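홈 | 기획 | 현장 | 학교와 동아리 | 지난 호 보기

서랍 하나로 보낸 한 학기
Pratthorpe 로봇 동아리의 주방 과제

2023년 3월 30일 | 글 학교와 동아리 취재팀

Pratthorpe의 학생 로봇 동아리는 지난해 11월부터 한 가지 과제를 붙들고 있다. 로봇 팔이 주방 조리대 위의 나무 서랍을 열고, 정해진 물건을 다룬 뒤 다시 닫는 일이다. 사람이라면 생각할 것도 없는 동작이지만 학생들은 이 과제로 한 학기를 다 썼다. 프로젝트 이름은 Trina다.

연습장은 실제 주방처럼 꾸몄다. 토스터 위에 수건이 접혀 있고 도마에는 버터가 올라가 있다. 수납장 위에는 음료 캔 두 개가 서 있다. 물건을 치우고 서랍만 두면 과제가 훨씬 쉬워진다. 동아리는 첫 달에 그렇게 해 보았고, 물건을 다시 올려놓자 프로그램이 서랍을 찾지 못했다. 그 뒤로는 늘 물건을 둔 채 연습한다.

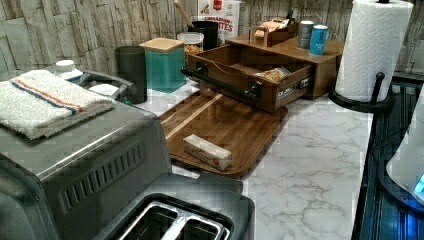 손잡이를 잡는 일

학생들이 가장 오래 매달린 부분은 손잡이다. 서랍에 달린 것은 검고 긴 막대형이다. 집게 손가락이 막대에 비스듬히 닿으면 당기는 동안 미끄러지고, 너무 깊이 들어가면 손가락 끝이 앞판을 민다. 처음에는 각도를 숫자로 하나씩 정해 주었다. 수납장을 조금만 돌려놓아도 값이 맞지 않았기 때문에 지금은 사람이 팔을 조종해 시범을 보이고 그 기록으로 프로그램을 학습시킨다.

2월 말까지 모은 시범은 573회다. 목표는 2000회였다. 한 번 시범을 보이고 물건을 제자리에 돌려놓는 데 생각보다 시간이 많이 들었다고 한다. 조종은 두 명이 한 조로 맡는다. 한 명이 팔을 움직이고 다른 한 명은 비상 정지 버튼 옆에 앉아 기록지를 쓴다.
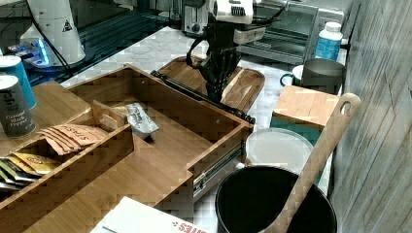

기록지에는 서랍을 어디까지 열었는지, 안에 무엇을 넣었는지, 어디서 멈췄는지를 적는다. 양식은 1학년이 만들었고 세 번 고쳤다. 처음 양식에는 실패 원인을 적는 칸이 한 줄뿐이어서 '놓침'이라는 말만 잔뜩 쌓였다. 지금은 접근, 잡기, 당기기, 놓기로 칸을 나눴다. 573회 가운데 465회를 학습에 썼고 나머지는 기록이 빠졌거나 중간에 멈춘 것이라 뺐다.

서랍에 넣는 과자 봉지도 말이 많았다. 투명한 비닐은 조명에 따라 다르게 보이고, 구겨진 모양도 매번 달라진다. 딱딱한 상자로 바꾸자는 의견이 나왔지만 투표에서 봉지가 남았다.

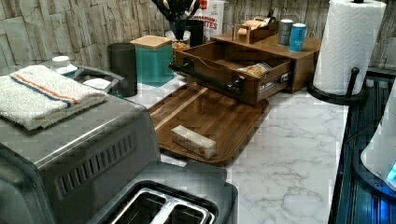
Dankwa배 대회를 앞두고

동아리는 올해 Dankwa배 학생 로봇 대회의 가정 작업 부문에 나간다. 참가 팀은 600초 안에 서랍 열기, 물건 다루기, 닫기를 마쳐야 한다. 심판이 시작 전에 수납장 위치를 바꾸고, 조리대 위 물건의 배치도 그때 정한다. 팀이 가져간 좌표는 쓸 수 없다.

제어 프로그램은 선배들이 만든 Kornia를 물려받아 고쳐 쓴다. 설명서가 부족해 새로 들어온 학생은 코드를 읽는 데만 몇 주가 걸린다. 이번 학기 부원들은 함수마다 주석을 달기로 했고, 절반쯤 끝냈다.

손목 쪽 카메라 영상도 점검 대상이다. 팔이 빨리 움직이면 화면이 흐려져 봉지 글씨를 읽을 수 없는 때가 있다. 속도를 낮추면 영상은 나아지지만 제한 시간이 빠듯해진다. 학생들은 손잡이에 가까워질 때만 속도를 줄이는 방법을 시험하고 있다. 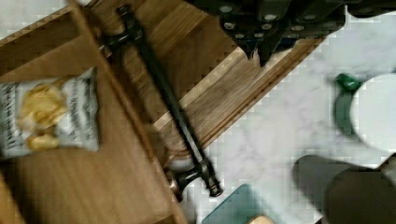 손목 쪽 카메라로 본 손잡이와 과자 봉지.

대회 전까지 남은 일은 닫는 동작이다. 지금은 앞판을 한 번에 밀어 닫는데, 수납장이 밀리면 감점이다. 두 번에 나눠 미는 동작은 다음 모임에서 처음 시험한다.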